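Inlow Publishes Results of Hand-Held Gripper Comparison

SINDDALE, 29/03/2022 - Inlow has completed a side-by-side trial of two fingertip designs for its hand-held grippers and will release the results to customers this week. The trial ran through February at the company's Sinddale test room.

Operators worked in pairs of grippers, one in each hand, at a small table set with a clear compartment box holding mixed items. Small metal parts shared the box with larger objects such as a round lidded container. Each operator completed 20 sessions with the standard Kulkarni fingertip and 20 with the newer Fosbridge fingertip. The box and table stayed the same throughout.

In all, 1469 picks were logged. The Fosbridge fingertip dropped fewer small metal parts, while the Kulkarni fingertip was faster on round objects. Neither design did well on thin, flat pieces lying against a compartment wall.

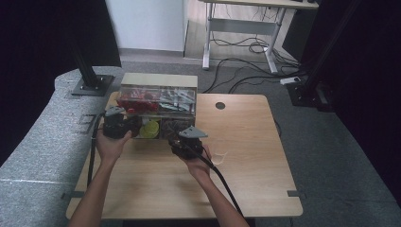

Muammer Kozan said the drop counts matter less to him than fatigue, and that he would want to see how both fingertips perform after an hour of steady work before choosing one. He also asked for the cabled and battery versions to be tested separately, as cable drag can change how an operator turns the wrist.

Inlow plans a second round with longer sessions and 12 operators. It will use the same box layout so that the two sets of results can be compared directly. Battery units will be added if they are ready in time.

The Fosbridge fingertip fits all current Inlow hand-held grippers and needs no change to the controller. A first batch of 400 pairs is in production. Customers who bought the Kulkarni version can order the new fingertip as a spare part.

The full results table and the session protocol are available from the Inlow sales office on request.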